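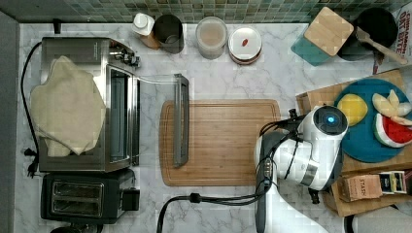 Natanael Assunção replied that the oven door should not be lowered onto anything, and asked whether the cutting board had been in that position when the fault was first noticed. He also requested that the towel be taken off the top of the oven before any further test.

Ticket 3182
Location: Levmont, second-floor kitchen
Subject: Toaster oven door does not close evenly; counter layout to be reviewed
Opened: 2019-07-08
Opened by: Debashish Bepari
Assigned to: Ronaldo Brandão
Status: Pending user confirmation

Original report

The door of the toaster oven stops short of closing on the side nearest the wall. It must be lifted slightly by the handle and pushed a second time. The difficulty has been present since April and has become more frequent. Residents also report that the two-slot toaster is hard to reach when the oven door is down, and that the large cutting board is being used as a rest for the door handle. Please advise whether the oven requires replacement or whether the arrangement of the counter is at fault.

Entry 1, Ronaldo Brandão

The question from Mr. Assunção has been put to the reporting party. Mr. Bepari confirms that the board is normally kept in front of the oven and is moved only for washing. With the door open, the handle reaches over the near end of the board. Pressure placed on the board during chopping may therefore be passed to the door and its hinges. The reporting party was asked to carry out the following steps and to record the result of each.

Step 1. Switch off the oven, unplug it and allow it to cool. Remove the towel from the top. Towels are not to be stored on or against either heating appliance.

Step 2. Slide the cutting board away from the oven until the door can be lowered with clear space in front of the handle. Lift the board when moving it, and check the groove for crumbs or liquid first. 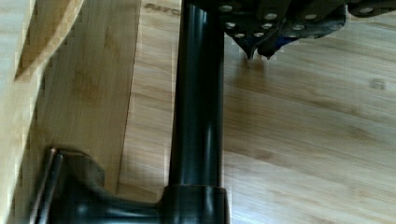 Step 3. Open and close the door 7 times without forcing it. Note whether it stops at the same point on each occasion.

Step 4. Wipe the lower edge of the door opening with a damp cloth. Dried food in this area is a common cause of uneven closing. Do not use oil on the hinges.

Step 5. Gather the power cords at the left edge of the counter so that they do not lie beneath an appliance.

Entry 2, Debashish Bepari

Steps 1 to 5 completed. The door closed correctly on five attempts and stopped short on two. A quantity of hardened crumbs was removed from the left hinge. The board is 80 mm too long to fit crosswise between the oven and the pot if the pot remains where it is. Guidance is requested on what should be moved. 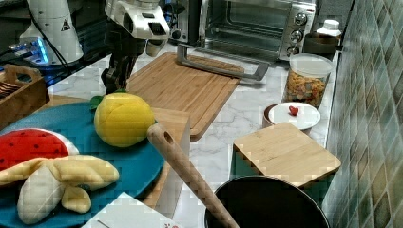 Fig. 3. Cutting board and oven, with the containers in the corner.

Entry 3, Ronaldo Brandão

The pot should be returned to the stove when not in use. The square container with the wooden lid may stay on the counter provided it is placed back against the tiles. Dry goods in clear containers may remain in the back row, but they should stand farther from the oven. Replacement of the oven is not approved at this stage. A hinge kit has been ordered from Juvitz. 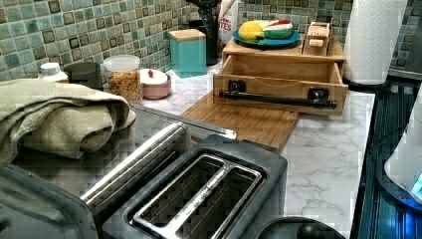
Fig. 4. Toaster and back row of containers, towel at left.

Entry 4, Alcides Lacerda

The towel is to be hung on the rail beside the sink. Please also keep the toaster slots uncovered and empty the crumb tray weekly. I would ask that the board be stored upright overnight until the hinge kit is fitted.

Entry 5, Debashish Bepari

Noted. The rail is loose at one end and has been reported separately. The oven will be used only with the board removed from in front of it.

Outstanding: fitting of hinge kit; written confirmation from the reporting party after 7 days of normal use.

5 comments | 2 shares

Levmont Residential Services, Facilities Desk | Contact | Back to top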